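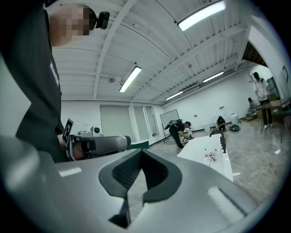 Ceiling and lights, with the blinds and whiteboard at the back wall.

Pevatby Workshop Hall, Room 2
Walk-through safety checklist with comments
Date: 3/13/24
Checked by: Vaida Toom
Read and answered by: Maxence Charpentier, Indar Property Services

Marks used: OK, FIX, NOT SHOWN (I was told it was fine and saw no proof)

1. Main door opens fully and closes on its own
OK
Comment: It closes. The last sheet said "closes smoothly," and I would not go that far. It hit my heel twice.

2. Exit sign lit
OK

3. Floor clear of trip hazards
FIX
Comment: I don't believe this line has ever been checked with people working in the room. Things get set down on the floor and people bend over them, including in front of the whiteboard. Mark out a work area with tape and leave a walking lane along the windows.
M.C.: Tape ordered from Hunusar.

4. Ceiling lights working, covers and fixings sound
NOT SHOWN
Comment: The fluorescents come on. Whether the fixings are sound is another question, and "looked at from below" is not an answer to it. I want to know who last went up a ladder and when. The July sheet has a tick and no initials.
M.C.: Ekwueme did the lights. I will ask for their paperwork.
V.T.: You said so last time.

5. Detector on ceiling, tested
NOT SHOWN
Comment: There is a small round detector up near the lights. Having one on the ceiling does not prove it works. No test label that I could read from the floor, no entry in the log. Test it with me standing there, please.

6. Exposed beams, trusses and pipes: nothing hung from them
FIX
Comment: Nothing was hanging on the day. I still want a written rule on the door, given that the July sheet mentions a banner tied to a pipe. Pipes are not hooks.

7. Roller blinds run freely, cords out of reach
FIX
Comment: One cord near the corner has lost its clip. The supplier calls these blinds "child safe." With the clip missing I'd like to see how.
M.C.: Clip to be replaced.

8. Whiteboard on wheels, brakes on
FIX
Comment: One brake holds and one only looks as if it does. Lean on the board and it creeps. Keep it away from the walking lane until both wheels lock.

9. Storage shelf load limit posted
OK
Comment: The card says 84 lb per shelf. I have no idea where that number came from. Passed on the wording of this item, which asks only for a card.

10. First aid box stocked
OK
Comment: Full, in date. No complaints.

Result: not passed. Items 4 and 5 stay open until I have seen paper for the first and heard the second go off. An email saying "all good" will not close either of them.

Signed: V. Toom
Copy to: Indar office, room folder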